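Wrist camera or fixed camera for a small arm, if I can only keep one?
Posted in Arms & Grippers

Châu Khương
Hi all! I've been trying out a small arm on my table at home, mostly getting it to reach for books and papers in a desk organizer (my papers are a mess, so it seemed like a good test). I've got 2 cameras on it, a fixed one and one at the wrist, and the Killow controller chokes when both are streaming. The Bevan controller a friend lent me handles them fine, but it costs about $200 more and I'd love to skip that. Which camera would you give up? Also, does anybody have a trick for the cable? I keep worrying it'll snag when the elbow swings.

Arnout Lambrechts
Keep the fixed one, at least to start. I ran a Dedbridge gripper for two months with only a wrist camera and it drove me nuts, I never knew where the elbow was! For the cable, leave a loop of slack at each joint and use soft straps. Zip ties will chew it up. Can you post what each camera gives you?

Châu Khương
Sure! Fixed camera first, then the wrist one. The second is awfully dark, and the gridded surface in the corner is the only part I can really read.

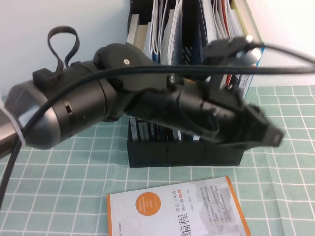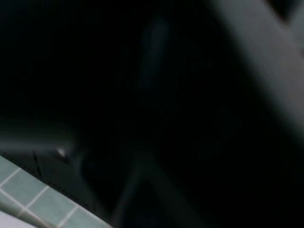

Prudgate
I'd try more light and a different mounting angle before giving up on a wrist camera. Mine was useless until I tilted it a little and locked the exposure, and now I wouldn't do close grasps without it. Also check if the Killow lets you drop the frame rate on one stream. Mine runs two at half speed and doesn't complain.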